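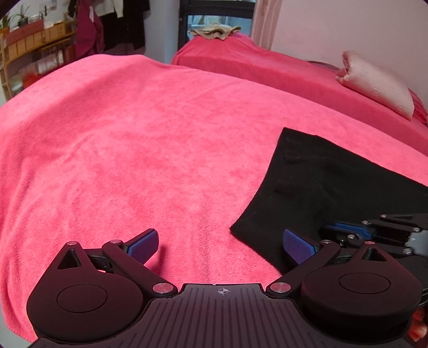 I've been told for years that teaching a robot by hand is the easy way in. You hold the gripper, you do the chore, the software copies you. Dekent's sales page says a person can be trained in an afternoon, and that part I believe. I'm less sure about the rest, so I asked Trinidad Palma if I could follow along in July as she recorded towels and clothes for a Skirnitz folding project. She gets through 136 takes on a good day. These are my notes, with her corrections where she insisted.

**Pink towel, black cloth.** Two grippers, blue pads, one big plush towel. The pads have a diamond pattern for grip, and I kept looking at the pink fabric between them and wondering how much of it the pads could really hold. Trinidad says thick towels are the kind ones. It's thin dark cloth she complains about.

**On bedrooms.** A bed with a blanket, a shelf with plants on top, clothes hanging by the window. Skirnitz wants real rooms, and I agree with them there. Lab tables make everything look solved. Whether one more bedroom teaches a machine anything about mine is a question I put to them twice. They sent me a brochure.

**On hands.** Whoever holds the tools is still doing the thinking. Trinidad changes her mind halfway through a fold all the time, and those takes go in with the others unless she flags them. She flagged 9 on the day I was there. I would have flagged more.

**On remote control.** The team also tried the Gruvberg setup, where you steer the arms from a chair. Slower, in her view, and hard on the neck. The company quotes 214 usable folds from its trial. I asked what "usable" meant and got 2 different answers.

I'll add the playback session when Domínguez lets me watch one from start to finish. So far I've only been offered the edited version.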